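Tips for the drawing table: ink, paper and keeping old strips

Updated August 28, 2024

These are notes for people who draw cartoons at home on paper, with a pen and a bottle of ink, and have to keep the results somewhere. Most of them come from my own table. A few were sent in by readers and I've said which.

Getting the table ready

Tilt the board. A flat table makes you lean over, and the far end of a strip comes out stretched without your noticing. Two blocks of wood under the back edge will do, with a strip of rubber matting under the front so it doesn't slide. If you letter as well as draw, lower the board for lettering. I drop mine to almost flat.

Put the lamp on the side opposite your drawing hand, so that the shadow of the pen falls away from the line. Left-handers are often given a lamp on the wrong side and put up with it for years.

Keep the ink bottle off the board altogether. Mine sits in a hole cut in a washing-up sponge, on a small shelf to the right. The sponge stops it tipping and catches the drips on the neck. Wipe the thread of the bottle before you put the lid back on or it will glue itself shut. If it already has, stand it upside down with only the lid in warm water for a few minutes, then try again with a rubber glove.

Pens and brushes

New dip nibs have a coating of oil or lacquer on them and won't hold ink properly until it's gone. Rub the nib with a drop of washing-up liquid and an old toothbrush, rinse it and dry it. Some people pass them through a flame. I've spoilt nibs that way and don't do it now.

Dry nibs with a bit of old cotton sheet. Kitchen roll leaves fibres in the slit, and you find them halfway along a speech balloon.

Brushes want rinsing every few minutes while you work, even if you're going straight back to the ink. Once ink dries up near the metal the hairs begin to splay and the point doesn't come back. At the end of the day wash the brush with plain hand soap, working it in the palm, and shape the tip with your fingers. Dry it lying flat. Standing a wet brush upright lets the water run down into the handle.

Ileana Husar wrote to say she keeps her worn-out brushes for foliage and rough hair, with the end trimmed off at an angle. I've tried it and it works well for hedges.

Paper

For ink I use a smooth paper of 300 gsm. It takes a good deal of rubbing out, and it doesn't cockle under a large area of black. For practice and roughs, 200 gsm is enough and a lot cheaper. Anything thin enough to see your fingers through will buckle.

Test both sides of a sheet before you start. Even good paper can be sized a little differently front and back, and one side will bleed where the other won't. Mark the good side in the corner with a light pencil cross.

Wait before rubbing out the pencils. Ink that looks dry will still smear if it has gone on thickly, and 20 minutes is my rule for ordinary lines. Big blacks I leave overnight. Use a putty rubber and dab – don't scrub – over fine hatching, which goes grey if you're rough with it.

Correcting mistakes

White gouache is the usual answer. Mix it to the thickness of single cream, put on two thin coats and let the first dry fully. It takes ink again if you go over it slowly with a pen you don't mind cleaning. Correction fluid from the stationery drawer goes yellow, and on older drawings I've seen it come off in flakes.

For a whole word or a face it's quicker to redraw it on a separate piece and patch it in. Cut the patch along a line that's already in the drawing, such as the edge of a balloon, and the join won't show when it's printed. Use an acid-free glue stick. Rubber cement was what everyone used at one time and it has left brown stains on a great many old originals.

Storing finished work

Originals should be kept flat, with a sheet of acid-free tissue or glassine between each one. Don't roll them. A rolled drawing has to be unrolled by somebody, and thick gouache cracks when they do it.

A plan chest is ideal, but few of us have the room. An ordinary cardboard box will do for the short term if you line it with acid-free card on the bottom and all the sides. Choose one only slightly bigger than the paper. In a box that's too large the drawings slip down and curl at one corner. 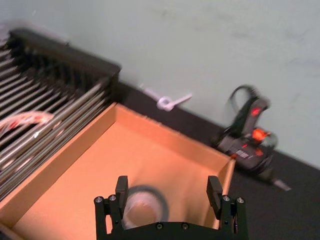 Write on the outside in pencil or on a tie-on label, and put the date of the oldest drawing and the newest. Sticky labels dry up and drop off after a few summers. I don't put more than 8 sheets between stiff boards, as anything heavier bends when you lift it out.

Keep the lot away from outside walls and off the floor. Lofts are too hot in summer and sheds are damp all year. The bottom of a wardrobe in a bedroom that's heated now and then is better than either, provided it's up on a couple of battens.

Newspaper clippings

Newsprint goes brown whatever you do, and you can only slow it down. Copy or scan a clipping while it's still clean, then store the clipping itself in the dark. Don't store it touching an original drawing, or it will leave a tan rectangle behind.

Never use sticky tape on a tear. Lay the clipping face down on a clean surface, bring the edges together and mend it with a narrow strip of thin Japanese tissue and a very little wheat starch paste. Weight it under blotting paper until it's dry.

Folded clippings can be relaxed by leaving them under a sheet of glass for a week. Zoltán Pintér asked in May whether he could iron his. I wouldn't. A cool iron may flatten the crease, but the heat won't do old newsprint any good, and old colour supplements can stick to whatever is underneath.

Hanging a drawing

Use a mount, so that the paper doesn't touch the glass, and fix the drawing along its top edge only. Paper moves with the weather and will ripple if it's held on all four sides. Pick a wall that gets no direct sun. Black Indian ink will stand a good deal of light, but felt pens and coloured inks fade quickly, and anything shaded in marker ought to be hung as a copy with the original put away.

Dust the frame with a dry cloth. If the glass needs cleaning, spray the cloth and wipe from the middle outwards, keeping well clear of the bottom edge where liquid can get in under the glass.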